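4. Shared Objects and Private Objects

In the previous section we described how the residents of Harkulholm divide the space of the kitchen. In the present section we treat the objects. The two questions are connected, but they should not be mixed. A shelf can belong to one person while the pan that stands on it is used by all.

Most earlier work on shared housing takes the refrigerator as the central case. Food has a clear owner and it disappears when it is eaten, so the conflict is easy to observe. A pan does not disappear. It comes back in a different condition, or it comes back late, and the residents must decide if this is a loss. In the interviews, the word "mine" was used for food almost without exception, but for cookware the residents preferred longer expressions, such as "the one I brought" or "the one from before Ekua moved in."

We found it useful to separate cookware into two classes. The first class is formed by objects that are used alone and for a short time, for example the kettle. The second class is formed by objects that stay occupied during a whole meal, above all the frying pan. Objects for coffee fall between the two. They are used quickly, but many residents have strong feelings about how they should be washed.

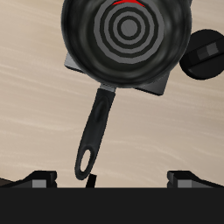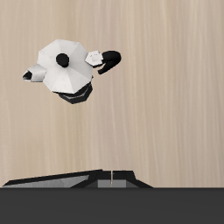
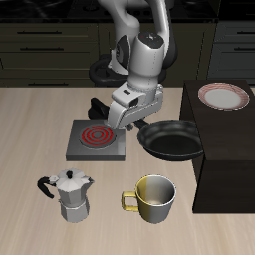
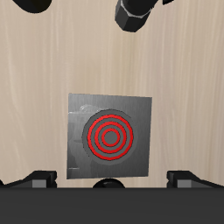

Figure 5. Kitchen objects on light wood surfaces, computer renderings. First: black frying pan. Second: white kettle. Third: moka pot, mug, hot plate and frying pan, among others. Fourth: square gray plate.

Reading time: 10 min

In the first class, we observed almost no rules. The kettle in the Gounder building was bought by a tenant who left in February, and after her departure it was simply considered as part of the kitchen. No resident could say when this had happened. Adjoa Bonsu, who had lived there the longest, told us that "it stayed, so it is ours." We call this form of transfer ownership by remaining. It needs no agreement, and it seems to work well as long as the object is cheap and is not damaged.

In the second class, the situation is more difficult. A frying pan with a coating requires care, and the residents do not share the same idea of care. Amândio Louro kept his pan in his bedroom during the first weeks and moved it to the kitchen later, together with a wooden spatula. He did not announce any rule. The spatula was the rule, as he explained to us, and the other residents understood it only in part. Two of them used a fork.

It is worth noting that money explains little of these differences. Residents complained more about a cheap pan that was scratched by a known person than about an expensive one whose damage had no author. Zuweira Lamptey described the second case as "weather." We consider this expression very exact.

A limitation must be mentioned. Our material comes from two buildings, and in both of them the kitchens were furnished by the landlord with a basic set. In houses where the tenants must bring everything, the limit between shared and private could be drawn earlier and with more words. We return to this point in Section 5, where the written kitchen agreements are compared.

Comments (3)

broduveo
I lived in a house like this for my whole degree. The part about the fork is painful to read. Is the interview guide available?

Aisyah Entili
Thank you for the interest. The guide is in the appendix, after the floor plans.

k_harrow
Would like to see "ownership by remaining" tested on umbrellas. Also the second class seems too wide to me, a stock pot is occupied all day but we never argued over ours.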